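The Sink Is the Hard Part
A visit to the Kaltlow open house, where kitchen and bathroom chores become training data

Robotics demonstrations usually put the machine at the center of the floor and the people behind a rope. The open house at Kaltlow on 2023-08-02 was arranged the other way. Visitors walked among the work stations, and most of what they saw was people handling household objects with tools in place of hands.

Kaltlow builds manipulation datasets. Its customers train control policies for service robots and need recordings of ordinary tasks done correctly, many times, with the position of the gripper known at every moment. The company collects these with hand-held grippers: a two-fingered jaw, a grip below it, a small camera, and a printed square marker. The operator wears a second camera on the head. No robot is required until the policy is ready to be tested.

The day's program listed tabletop work, storage work and what the schedule called wet-area work, meaning counters with a sink set into them. Traian Cozma, who runs collection for the company, spent most of his time at the last of these. He described the sink as the station with the highest rejection rate and the one customers ask for most. 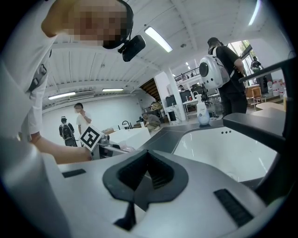

Why use hand-held grippers when a robot arm could be driven remotely through the same task?
Cost and pace are the main reasons. A remotely driven arm is slow, needs a trained driver and ties up expensive hardware, while an operator with two hand-held grippers works at close to normal speed and can move to another room with the whole kit in a case.

The trade is in precision. A robot arm reports its own joint angles, and from these the position of the jaw can be computed directly. A hand-held tool has no joints to report. Its path has to be recovered afterward from camera footage, with the markers as reference points. If a marker is turned away or covered by a sleeve for too long, the recording is dropped.

Kaltlow's reconstruction software, Flilturlow, handles this step. In the side room, an engineer ran it on a batch of 173 recordings and projected the results on the wall. Each gripper appeared as a thin line through space, colored by confidence. Gaps appeared as gray. The software fills short gaps by interpolation and flags long ones for review. According to the company, one recording takes 2 minutes to process on a desktop machine, and reviewers see only the flagged sections.

Sinks cause two kinds of trouble. The first is optical. A glossy basin reflects the ceiling lights, and the reflections shift as the operator leans in. The software looks for fixed features to anchor its estimate, and a moving highlight can pass for one. The second is geometric. A basin has a rim, a slope and a drain, and a gripper that clears the counter by a comfortable margin may strike the rim on the way down. People correct for this without thinking, and the correction is exactly what the customer wants on record.

Two-handed tasks add another layer. The standard procedure is for one gripper to hold an object steady while the other stays open nearby, ready to take over or to work on something else. Both are tracked throughout, including the idle one. Cozma was particular on this point. A policy trained only on the busy hand learns nothing about where to keep the free one, and in early trials the test robot parked its second arm in the path of the first.
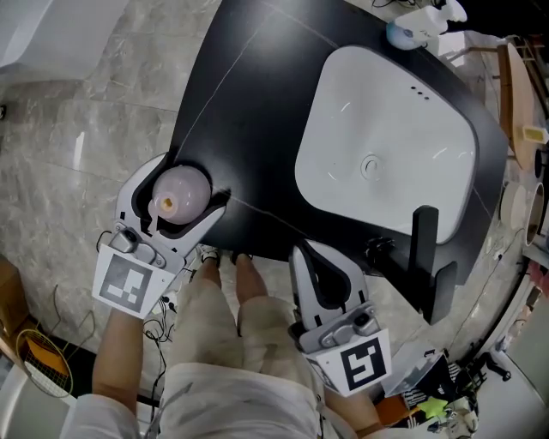

Round objects get a good share of the session time. A box offers flat faces and forgives a crooked approach. A ball has to be met near its widest point, with even pressure from each finger, or it rolls. Operators are told to lower the jaw, close it slowly and pause before lifting. The pause gives the software a clean frame in which the object and the fingers are at rest relative to each other.

Lighting and clutter are left alone on purpose. Kaltlow's earlier collections were made against plain backdrops, and policies trained on them failed in furnished rooms. The current set, named Pană, contains 1416 accepted recordings, all made in working interiors with other people and equipment present. Background motion is logged but not removed.

The afternoon ended with a short run on Fekero, the company's two-armed test platform. It was asked to pick up a cup from a counter and set it down beside a basin. The first attempt stopped above the rim when a force limit was reached. The second finished the placement. An operator reset the cup, and the third attempt was given to a visitor's choice of starting position, which put the handle toward the wall. The robot took the cup by the body and placed it a little too close to the edge.

Kaltlow plans to add faucet operation and towel handling to the set in September. Visitors who want to try the grippers will be able to book a 360-second trial at the wet-area station, with the recording kept only if they sign the release form at the door.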